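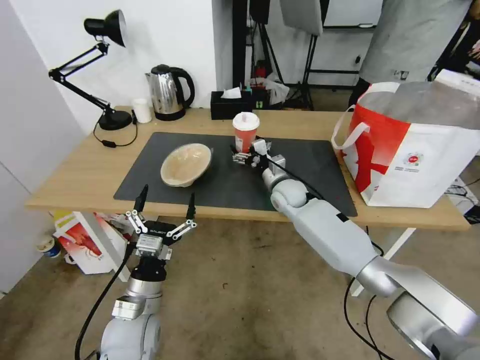

What happens when a council member is ordered out of the chamber?
The member leaves the room, loses the right to vote for the rest of that sitting, and may come back when the next one opens.

In Gretarholm, that rule sat in the standing orders for years and was hardly ever used. Then came the January budget sitting, when Sinan Yurt called the council leadership "a pack of cowards" during a debate on bus fares and declined to withdraw the remark. The presiding member, Baoshan Yu, asked him twice. Yurt stayed on his feet and kept talking about the Chala route. Yu suspended the sitting for 10 minutes, and when members returned, she ordered him out.

The budget passed that evening by 2 votes. Yurt's supporters say his absence changed the mood in the room, if not the result. Yu's supporters say he knew the rule and chose to break it.

Yurt has not softened since. He represents Chala, the district at the far end of the bus line, and says people there expect him to be loud.

"I was talking about a fare increase for people who have no other way to get to work," he told me in his office. "I used a word. The word was ruled out of order. The fare increase was ruled in order."

Yu disputes that reading. She has chaired the council through three leaders and keeps a paper list of terms that have been ruled out from the chair. "Liar" is on it. So is "crook." "Coward" had been allowed once before, in a debate on the harbor, and Yurt's side has made much of that. Yu says the earlier remark was aimed at a policy and his was aimed at people sitting across from him.

"Members can say a decision is wrong, foolish or cruel," she said. "They can say it at full volume. I would have let him finish if he had taken the word back."

The disagreement has moved into the rules themselves. A motion from Yurt's group would let an expelled member cast a vote from outside the chamber. A second, from the leadership, would extend the penalty to the following sitting as well. Both were sent for review, and a hearing was set for May 11, 2023.

Residents have been writing in. The clerk's office received 22 letters on the two motions, most of them short. A petition started in Pusance, a district that rarely sides with Chala on anything, gathered 900 signatures in favor of the absentee vote. Its argument is simple: a member who is sent out takes a whole district's vote along.

The Imorance Residents' League takes the opposite view. Its submission says a penalty that costs nothing will be ignored, and asks for the present rule to be left alone.

Yu will chair the hearing. Yurt has asked to speak first, and she has put him on the list second, after the clerk.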